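November, late evening

Second week with the arm on the tote line and my back has stopped aching, which I'll take! It does the lifting, I do the tape, the labels and the grumbling.

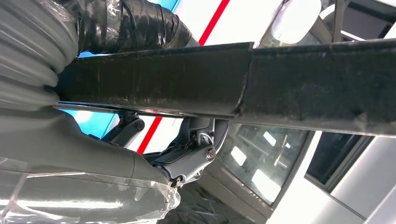 Felt, lint and plastic wrap

I miss chatting with the Rusel lot, though — two of them have gone over to nights. Break is still 15 minutes.

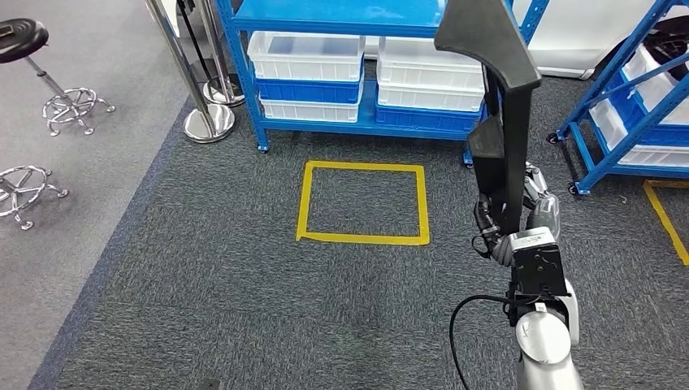 Tomorrow

Ask Etico about the training money. Bring biscuits. Find out who's covering the Tjoa orders, as I'm not doing both again.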